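Filed under: Bench Notes / Handling Cell
Last updated: February

Cooler reach-in, working rules, rev 4

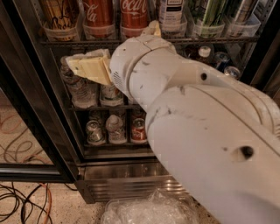
Rev 3 treated the cabinet as free space with the door open. Changed. Anything inside the black door frame is now a restricted volume, and these limits apply from the moment the gripper crosses the frame line:

- Tool speed capped at 70 mm/s inside, 250 outside.
- Contact stop at 29 N. Do not raise it to get through a sticky pick. Log the pick as failed.
- Approach parallel to the wire shelf. No wrist roll until the fingers are back out past the frame.
- Check forearm clearance as well as finger clearance. The planner was passing poses on gripper geometry alone. Bottom shelf, right side, is the worst case: the forearm shell gets to the can there before the gripper is anywhere near its target.

Floor: cables and packaging out of the approach area before power-on. Loose plastic bag by the base panel and cable loops beside the cooler both count as a no-start under this rev. Route along the wall or cover.

Shell: scuffs get wiped and marked at start of shift. Unmarked scuff at end of shift = unreported contact.

Door hinge side cycles: inspect every 2000. Sturkberg sheet gives no interval, this one is ours.

Open: bins on the top shelf throw reflections and the depth reading is poor there. Mugo filter not tested yet. Top shelf stays manual.

E. Mwaipopo

Comments (3)

rtk: Is 29 N measured at the fingertip or estimated from joint torque?

Emmanuel Mwaipopo: Estimated. Fingertip check with the Clavon gauge is on the list.

dpl_cell2: We run 70 inside as well. Please add the forearm check to the shared template.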